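Station Inspection Checklist – Hand-Held Grippers, Tabletop Work
Ondomcombe site, stations on carpeted floor
Inspector: Abelardo Carhuamaca. Reviewed by: Renato Lucero.
Issue: December

Scope

Applies to any station where an operator works with one or two hand-held grippers at a table. Fixed arms are covered by the Skernent list. Mark each item Pass, Fail or Comment. An item marked Comment does not stop work unless the text says so.

Section 1. Table and surroundings

1.1 Tabletop clean, dry, no splinters at the near edge. Pass.

1.2 Tape on the tabletop flat, no lifted corners. Pass. Tape that no longer marks anything should be removed at the next changeover.

1.3 Floor cables routed away from the operator's feet and the path to the table. Fail. Cables behind the table lie in a tangle on the carpet. Bundle and cover them before the next shift. Repeat finding, see log entry 511.

1.4 Furniture not in use moved out of the work area. Comment. Folding chair beyond the table to be stored against the wall.

1.5 Station number readable on the floor. Pass, station 6.

Section 2. Operator position

2.1 Operator can reach the far side of the work items without leaning on the table. Pass.

2.2 Gripper cables hang free and do not pull on the wrist or lie across the work items. Comment. The left cable runs over one of the pans. Reroute it toward the operator's side. A cable that catches on a pan during a lift can drag it off the mat.

2.3 Sleeves short or fastened. Pass.

2.4 Chair armrests clear of the forearms through the full motion. Comment. Check again with the chair lowered.

Section 3. Grippers and work items

3.1 Work items match the task card. Pass. Two black round pans, one on the striped mat and one on bare wood.

3.2 Pans set down with enough space between them for a fingertip. Comment. The rims nearly touch. The task card gives no minimum; Renato to propose one for the next Estrella revision.

3.3 Fingertip pads complete, with no torn edges on the contact face. Fail, one gripper. The pad on one finger is torn along the contact face with pieces missing. The opposite pad shows slight fraying at a lower corner and may stay in use until the next check.

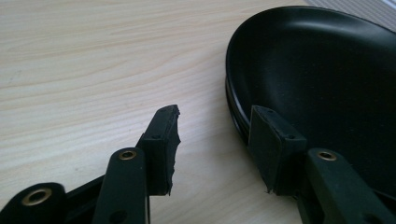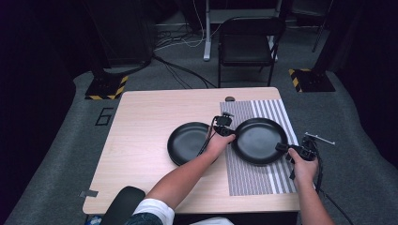

3.4 Pad screws present and tight. Not completed. To be done with the gripper unloaded when the torn pad is changed. Use the hand driver only, as the powered one strips the thread.

3.5 Eyelets at the finger joints seated, no play. To be checked at the same time as 3.4. Move each finger through its full travel by hand and feel for side movement.

3.6 Camera module secure on its mount. Pass on the left-hand gripper.

Section 4. Rules on worn pads

4.1 A pad with material missing from the contact face is replaced before the next session. Trimming the loose rubber is not a repair.

4.2 Pads are replaced in pairs. A new pad facing an old one closes unevenly on thin rims.

4.3 After replacement, open and close the gripper 20 times with no load, then repeat 3.4.

4.4 Record the change on the Zilville parts sheet. Loose rubber goes in the bin and does not stay on the table – pieces under a pan will tilt it.

4.5 Spare pads: 13 in the drawer at the time of inspection. Reorder at ten.

Open actions

1.3 Cables – Abelardo.
2.2 Left cable route – Abelardo.
3.2 Minimum pan spacing – Renato.
3.3 Replace both pads, then complete 3.4 and 3.5 – Abelardo.

Station status: hold until 1.3 and 3.3 are closed.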